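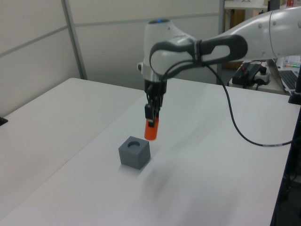
## 3. 台とピンを机に置いて、はじめの差し込みをする

箱から出したばかりの「Viltau」を、いよいよ机の上で使ってみる章です。前の章で袋の中身をひととおり確かめていただいたと思いますので、ここでは灰色の台(上の面に丸い穴のある立方体です)と、オレンジ色の短いピンを使います。残りのピンや台は、しばらく箱の中で待っていてもらいましょう。一度に全部並べたくなるお気持ちはとてもよく分かるのですが、最初は一組だけのほうが、落ち着いて手の感じをつかんでいただけます。

### 3.1 机の準備

1. 平らでがたつきのない机を選びます。白い天板ですと、台の灰色もピンのオレンジ色もよく見えて、転がったときにもすぐ見つかります。もちろん木の机でも構いません。
2. 天板を乾いた柔らかい布でひと拭きします。小さな消しゴムのかすがひとつあるだけでも、台はわずかに傾きます。
3. 机を二つ並べてお使いの場合は、継ぎ目をまたがないように、どちらか一方の天板の上に台を置いてください。
4. 台は机の縁から300 mm以上内側に置きます。

> **メモ** 照明は真上よりも少し斜めから当たるくらいがちょうどよいようです。台の影が片側にやわらかく伸びて、穴の位置が目に入りやすくなります。

### 3.2 台の向きを決める

1. 丸い穴のある面を上にして、台を静かに下ろします。
2. 指先で上の面の角を順に軽く押し、ぐらつかないことを確かめます。ぐらつくようでしたら、お手数ですが3.1の手順2に戻って、台の底も一緒に拭いてみてください。
3. 利き手の側から穴が見やすい位置に、台を少しずらします。体の真正面よりも、こころもち利き手側に寄せたほうが楽だというお声をよくいただきます。

### 3.3 ピンを差し込む

1. 丸みのあるほうの端を下にして、ピンを持ちます。つまむ場所は上の端の近くです。真ん中を握ると、穴に入る途中で指が台に当たってしまいます。
2. 穴の真上の、触れるか触れないかの高さまでピンを運び、いったん手を止めます。急いで下ろさず、ここでひと呼吸おいてください。
3. ピンの中心と穴の中心が左右にずれていないかを見ます。次に、少し頭を横に動かして、前後のずれも見ます。正面からは合っているように見えても、横から見ると少し外れていることがよくあります。
4. まっすぐのまま、ゆっくり下ろします。先の丸みが穴の縁に触れたら、力を抜いて、ピンが自然に落ち着くところを探してください。
5. 底に当たる軽い手ごたえがあれば、差し込みは完了です。
6. 抜くときも上の端の近くをつまみ、真上に引き上げます。

> **注意** 途中で引っかかったときは、押し込まないでください。一度持ち上げて、手順2からやり直します。斜めのまま力をかけると穴の縁に傷がつき、次からも同じところで引っかかるようになります。

> **注意** ピンは小さなお子さまの口に入るおそれがあります。必ず大人の方がそばについてお使いください。

### 3.4 うまく入らないとき

- **ピンが穴の縁に乗ったまま入らない**
 中心がずれています。ピンを持ち上げ、目の高さを台に近づけて、もう一度合わせてみてください。
- **入るけれど、きつい**
 お部屋が寒いと、きつく感じられることがあります。室温23 ℃を目安に作っておりますので、冬場は箱ごと暖かい部屋にしばらく置いてからお試しください。
- **台が一緒に動いてしまう**
 空いているほうの手で、台の横をそっと押さえます。別売りの滑り止めシート「Lalenar」を下に敷いていただいてもよいでしょう。
- **抜けなくなった**
 台ごと逆さにして、手のひらの上で軽く揺すってください。ペンチなどで引っぱるのはお控えください。

### 3.5 使ったあとは

ピンを抜いてから、台とピンを別々に乾いた布で拭き、箱のくぼみに戻します。穴の中にほこりがたまっていたら、乾いた筆で払うときれいになります。差したままの保管はおすすめしておりません。

差し込みの回数が2,000回を超えたころに、穴の縁の減り具合を一度見てあげてください。毎日お使いのご家庭や教室では、思ったより早くその日が来ます。ピンだけの交換もできますので、品番は巻末の部品表でお確かめください。

一組目に慣れましたら、次の章で二組目の台を並べ、ピンを隣の台へ移す練習に進みます。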